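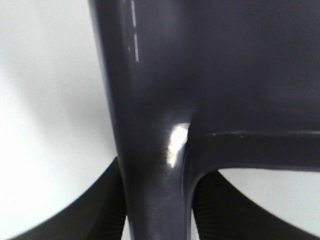

The rule said thirty seconds, the voice on the line told me, and thirty seconds meant thirty, even if the arm looked stopped after two.

I said I knew that. I had the card in my shirt pocket. Everyone at Gemard had the card.

"Then read me line four," said the voice.

I got it out and read it. After a stop, wait 30 seconds before opening the gate. Do not rely on what you see.

"And how long did you wait?"

I said maybe eight.

The safety desk was at Trilum, two hours north, and whoever was on shift there got a record every time a gate opened early. They had to call within the hour. I had never been called before. I sat on the stool by the parts rack with the phone against my ear and watched the cell through the mesh. The fingers were open and the arm was parked.

"What did you go in for?" the voice asked.

"A cap had rolled under the table."

"Was it in the way?"

"No."

I could hear typing. The voice wanted to know if I had my tag on the lock, and I said yes. It wanted to know which hand I used. I had to think about that. I had reached in with the left and held the gate with the right, the way I was taught at Fukance, where the cells were older and the gates swung shut by themselves.

"These don't swing shut," said the voice.

"I know."

"So you don't need to hold it."

"I know. I still do."

More typing. A forklift went by behind me and I missed the next question and had to ask for it again. The question was whether I wanted to add anything. There was a box on the form for it, and most people left it blank.

I looked at the card. It had been printed in September and the corners had gone soft. Line four was the only one with a number in it. I asked who had picked thirty.

The typing stopped. "It was in the standard when I got here," said the voice. "The air takes nine to bleed off. I guess they wanted plenty."

"Could you put that on the card?"

"Put what?"

"The nine. The part about the air."

There was a long wait, and I figured I had been put on hold, but the line was still open – somebody up there was eating something.

"I can put it in the box," the voice said. "As a suggestion from the floor. It goes to the card people."

I told them to go ahead. They read it back to me, slowly, and I asked them to change "bleed off" to "let go," and then to change it back.

After we hung up I pressed stop again, though the arm was already parked, and counted to thirty under my breath. Then I opened the gate, got the cap, and dropped it in the bin with the others.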